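Two Weeks of Indoor Rowing at Prindham

13/02/2020

If you thought January used up all our energy, think again! The Prindham Rowing Challenge starts this month and we have been itching to tell you about it. Same boathouse gym, brand new machines, and a playlist that got argued over for way too long (you're welcome).

How does it work? You have two weeks to row 90,000 meters. Split it up however you like. Early birds can grab the 6 a.m. slot before work, and anyone who wants company should come to the group rows at noon, where we go for 2,000 meters, rest, and go again. Your first 2,000 will feel endless. Your second one feels weirdly great, I promise!

We tried the whole thing out in January with the Fekus running club and I could barely lift my coffee the next day, but wow, my back and legs have never felt stronger on the hills. Runners, seriously, give this a try. It's all the hard breathing with none of the pounding.

Entry is $10 and that covers every group row plus the finish party at Sartori, which is doing its giant baked ziti for us again. Grustora is lending us a second wall screen so that everybody can see their distance go up as they row. If you've never been on a rower, come a little early and we'll get your foot straps and damper set. Low damper to start, please! Cranking it to 10 is how people end up sore and grumpy. 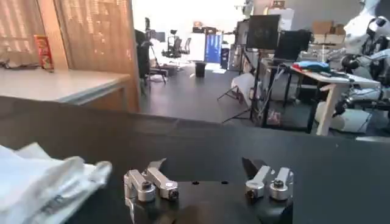

Two sets of silver links, with a black tabletop behind them.

Sign up at the front desk or just reply to this email with your shirt size. Shirts are green this year and they run small, so go up one if you're in between. See you on the rowers!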